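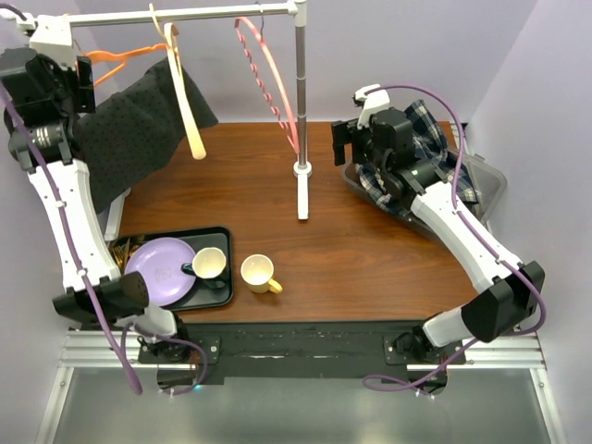

Call for participants: two-arm household tasks, fall project group

The Prarham student robotics club is looking for people to join its fall project. Read all of this before you write to us. Last year we got plenty of applications from people who had watched a few robot videos and thought the hard part was over. It isn't, and we would like you to know that going in.

What the project is

Two arms, one table, ordinary household stuff. The group works on a garment rack with hangers, a gray bin with cloth in it, and a tray with a plate, cutlery and a mug, plus a second mug beside it. Clothes and dishes were picked on purpose. They are the things every home robot company promises to take care of, and we have our doubts. A rigid block is one thing. A piece of fabric has a different shape every time you let go of it, and a thin hanger hook doesn't leave much room for error.

The question for the fall is narrow: how often can a student-built setup do the same small chore, start to finish, without a person stepping in? We don't know the answer and we are not going to guess at it in a recruiting notice. If the number comes out embarrassing, we will publish the embarrassing number.

What you would be doing

Mostly driving the arms by hand, over and over, and keeping a log. Each participant takes on a set of tasks and records attempts, including the ugly ones. The group's target is 2000 logged attempts. We have 542 so far, and a fair share of those are failures that we kept, labeled as failures. Please don't apply if you plan to tidy them away.

The rest is resetting the table, rerouting cables, tightening fasteners, writing down what you changed, and arguing about what counts as success. Is a shirt on a hanger if one shoulder has slid off? We spent a whole evening on that in January and it still isn't settled. There is some programming, but less than applicants expect, and it tends to go to whoever has already put in time at the table.

Who should apply

You need to be at least 18 and able to make one evening session a week for the full term. Students of any subject are welcome. Two of our steadiest operators came from textiles and nursing, and they were better with cloth than any of the engineers. Experience with robots is optional. Patience is required, and so is the ability to write a clear sentence about something that went wrong.

We would especially like to hear from people who think home robots are oversold. Tell us why. A good argument will do more for your application than a list of software you have used.

What you get

Training on the equipment, your name on the written report, and a key to the workshop once you have been signed off. Students at Jelness College can ask their department about counting it as an independent study. We can write a letter confirming your hours, but we can't promise what your department will do with it.

There is no pay. There is no prize either. A few members have asked about entering the Sola Cup with this setup, and the group may vote on it later, but don't join for that reason. Competition tasks are usually arranged so that something works on the day, and we are more interested in the other days.

Places and selection

We can train and schedule 30 people, returning members included. Kristóf Major reads the applications and Botond Szekeres runs the trial sessions. At the trial you will get a short turn on the arms and a longer turn keeping the log for another applicant. The second part matters more to us. Most people are clumsy with the arms the first time, and that won't count against you.

How to apply

Write half a page, in plain text, covering three things: which evenings you have free, one thing you tried to make work that didn't, and one claim about robots that you don't believe. Skip the cover letter. Leave it at the club desk in the Dobos Building or hand it to Kristóf at any open session.

Applications close at the end of the day on Tuesday, July 22, 2025. Late ones go on the waiting list, and last year the waiting list did not move.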